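Notes for the Kilta evening talk – Nabila El Idrissi. Twenty-five minutes if I don't wander, thirty-five if I do. Water on the left side of the lectern, please, I always reach left.

## Opening (slow down!)

Good evening, and thank you for coming out, and thank you to whoever put the heaters on. I was asked to talk about "shared spaces," and I said yes right away and then went home and realized that I don't know very much about shared spaces in general. I know about one table. So I'm going to talk to you about a table, and I hope by the end you'll be thinking about one of your own, because I suspect every person in here has one.

Mine is in the workroom at Plamitz. Some of you know it. For those who don't, it's a long bright room up at the top of the stairs, with a curved white ceiling that makes everybody feel a little like they're inside a train car, and a big dark-framed window with the table right underneath. People walk in and go straight to that window. They put down whatever they're holding. Then they take off their coats and start their day, and the thing they were holding stays where it is until somebody needs the spot.

(Pause. Let people laugh if they're going to. If they don't, go on.)

## The table itself
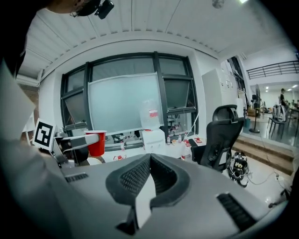
*The white table under the window, with the bottles, and the jug on its box, and the red cup held up in the gripper.*

I want to say first that I'm fond of it like this. I've heard talks about tidying where the speaker shows you a messy surface as if it were a crime, and then a clean one, and you're supposed to gasp. I don't feel that way at all. When I see a jug up on top of a box I think, good, somebody found a place for the jug. It's a high place, and maybe a box isn't what I would have picked, but you can see it from the door and you can get at it without moving six other things.

Small bottles are the ones that travel. Start the morning with them side by side and by lunch they've drifted down the table like ducks on a pond. Cables are the same, only slower. They come down from the window side and settle on the tabletop, and after a week or two people start putting things on top of them, and then you can't move one without dragging the rest along.

And the whiteboard! I promised I'd mention the whiteboard. It leans in front of the window because we have never agreed on a wall for it. We've had that conversation so many times that I could do all the parts myself. (Do the voices only if the room is friendly.) The case for the wall by the door is that people would write on it. The case against is that people would write on it.

## What we tried

Back in the spring we decided to do something, and I'd like to go through it honestly, including the parts that cost money.

- **The shelf unit.** This was the Ostideck one, and it was 695 with the delivery. I argued for it, so you can blame me. It's a good shelf. It went against the inside wall, and it filled up beautifully in two days with things that had never been on the table in the first place.
- **The trays.** Shallow ones, for the small things. We bought them from Belkadi along with hooks and labels, and the whole order came to 490. I'd buy the trays again tomorrow. The labels I'm less sure of (see below).
- **The rule.** "Nothing stays on the table overnight." It lasted eleven days.

Say a word here about the rule. I think we wrote it for a room we didn't have. People at Plamitz come in at all hours, and somebody's overnight is somebody else's middle of the afternoon. I remember putting away a whole row of things at 7 p.m., feeling very pleased with myself, and then a very polite young man came back up the stairs with a sandwich and asked me where his work had gone.

So the rule now is smaller. The end of the table nearest the door is cleared each evening, and the rest is left alone unless something is leaking. I know that doesn't sound like much. It has held since July.

## Cups (this is the part people ask about)

All right, cups. I could do the whole evening on cups.

We use the red plastic ones with the white rim, the kind you see at every backyard party. We used to have mugs, lovely ones, all different, and each of them belonged to somebody in a way that made the rest of us nervous. Then we had paper cups for a while, and I did the arithmetic on those for a full year and got to 3,000, which made me go and sit down. The red ones get washed and used again. They're light, they don't mind being dropped, and you can spot one from clear across the room, so when I go around at the end of the day I'm not hunting.

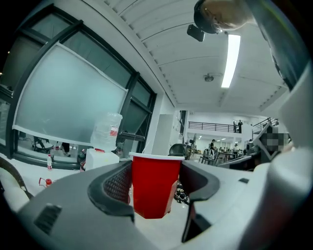 The shape matters more than I expected, too. They're narrower at the bottom than at the rim, so they nest, and a stack of them takes up the space of one cup and a little bit of height. Mugs don't do that. With mugs you need a shelf, and then you need a rule about the shelf, and I've told you how we do with rules.

The trouble with a light cup is that it's only steady when there's something in it. Open the window on a breezy day and the empties go over, and one rolling cup can clear a surprising amount of table. So: empties upside down on the tray, full ones away from the edge. I put that on a label. I don't believe a single person has read the label. They do it anyway, because they saw somebody else do it, and that's why I'm unsure about labels.

## The light

(Skip if running late. I'd rather not skip it.)

I want to come back to the window, because I think the table is messy for a nice reason. The room has a long tube light on the ceiling and it's perfectly bright under there, you could work anywhere. People still crowd to the glass. With the frosted film on the lower pane you get a soft, milky sort of daylight, and you can sit beside it for hours without squinting. I've watched people carry a chair the full length of the room to be near it.

When we moved the shelf in, somebody suggested moving the table out to the middle, where there's more space to walk around it. We tried it for a week. It stayed almost bare! I was delighted until I noticed that everything had gone onto the floor below the window, and that people were sitting down there with it. We moved the table back.

I tell that story whenever I get the chance. If you're planning a room and you have some money to spend, and I'll say 700 because that's what we have set aside for next year, please go and stand in it first for a morning and see where people put their bags. Buy your trays for that spot.

## Questions

Leave ten minutes. Likely ones:

- *Who washes the cups?* Whoever is last at the sink. It works better than the rota did.
- *Why not get rid of the box and put the jug on the shelf?* We did. It came back.
- *Would I recommend the Ostideck shelf?* Yes, but measure your stairs.
- *What about the whiteboard?* Smile and take the next question.

Remember to thank the Kilta people for the soup, and to pick up the tray samples from the back row before everyone goes home.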